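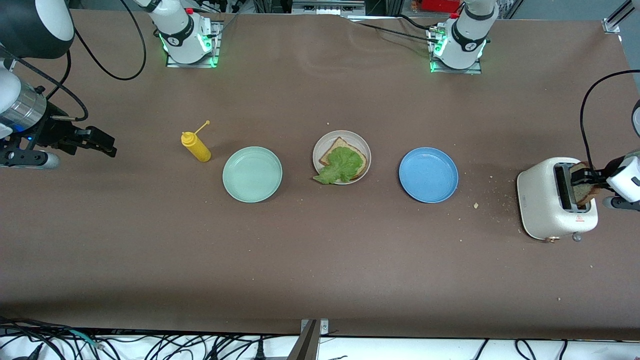
Brown Paper Breakfasts

My mother never owned a tablecloth she didn't worry about. There was the good one, which came out on holidays and had to be soaked afterward, and the everyday one, which was supposed to be for us kids and which she still followed around with a damp rag. So when I got a table of my own I went the other way entirely and bought a roll of brown paper. The roll was 180 feet long and I remember thinking it would last me the rest of my life. It lasted until May.

Brown paper is a lovely thing to eat breakfast on. The plates look nice against it, even the plain ones, and you can write on it if somebody at the table needs directions or wants to argue about how to spell marmalade. And then there are the crumbs. If you make toast right at the table, the way I like to, you are going to have crumbs, and whole-grain bread is the worst of the lot. You can see them on the paper over by the toaster, and there is always one that has traveled much farther than a crumb has any business going. When everyone is done you lift off the plates, fold the paper in toward the middle and carry the whole mess to the trash.

I should say something about toast at the table, because my friend Hicham Morsy thinks it is a strange habit. He grew up with the toaster on the counter, next to the bread, and somebody's poor aunt standing there for the entire meal handing slices over her shoulder. I told him that was exactly my point! With the toaster down at one end of the table, whoever is sitting nearest does the toasting, and they get to sit down while they do it, and the toast reaches your plate while the butter will still melt into it. Hicham came over one Sunday, sat in the toaster seat, and made nine slices without a word of complaint, so I believe I have won that one.

A cream-white toaster helps, I think. A big shiny one would look like it had wandered in from a hotel buffet, but a boxy little one with rounded corners sits there like one of the guests. I am very fond of that shape. My grandfather had a radio with the same kind of corners, and he kept it at the end of his table too, so maybe that's where all this comes from.

The bread itself I am pickier about than I used to be. I like it dark and speckled, with enough seeds that you have to pay attention while you chew. I cut it a bit thinner than I want to, because a thick slice gets stuck and then you are fishing around with a wooden spoon handle (unplug it first, please). I let it go a shade past where most people would stop. Sherif Helmy, who bakes far better than I do, says dark bread fools everyone because you can't judge it by color, and that you have to go by smell. He is right, though I have ruined plenty of slices learning what the smell is.

As for what else goes on the table, I keep it short. Plates, a squeeze bottle, the toaster, and whatever fruit is around. I used to put out little dishes of jam and honey with a spoon for each one, and it looked very pretty – and then I had six sticky spoons to wash and a line of honey running down to the floor. A squeeze bottle isn't elegant, but it stands up on its own and children can manage it.

I'm on my second roll now, a shorter one, 100 feet. It is a little heavier than the first and doesn't curl up so much at the ends, so I've stopped weighing down the corners with cups. I may try drawing place settings on it next time my nieces come, if I can find the good crayons.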